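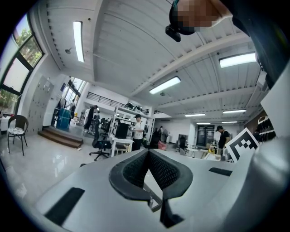 Gripper view of the shop floor, fingers together, fiducial marker at right.

Brundholm Chores, data card

Last edited 29th July

Summary
Brundholm Chores is a set of 2000 short recordings made with hand-held grippers, for testing how far a machine can get with ordinary chores in a home or a workshop. People did the work with the gripper in hand. Policies trained on the recordings were then run on a robot arm by the Kurby team.

What is in it
Each episode holds one wide-angle video, the gripper opening over time, and a one-line task label. There are 14 tasks. Household tasks include folding a towel, loading a dish rack and wiping a counter. Shop-floor tasks include sorting fasteners, hanging tools and clearing a bench.
Video is stored at 60 frames per second. 400 episodes are held out for testing. Don't train on them.

Can the robot do the chores yet?
Some of them. It picks up rigid parts and puts them in bins well enough to leave running with a person nearby. Hanging tools works if the hook is where it was in training. Towels are poor: the first fold is usually fine and the second usually isn't. Clearing a bench fails most often, mainly when items touch or lie on top of each other. We would not call any household task solved.

Known problems
Other people appear in the background of many shop-floor episodes. Faces are pixelated. Check your own rules before you share clips.
The lens is very wide, with black corners. Crop or mask them if your model needs it.
Labels from January used "tidy" for both sorting and clearing. These were fixed by hand and a few may still be wrong.
Eltano episodes have no gripper opening for the first second.

Folders
train/ and test/ hold the episodes
labels/ holds one text file per task
rahman/ holds the older loader, kept for people who still use it

Use
Free for research. Report results per task, with failures included.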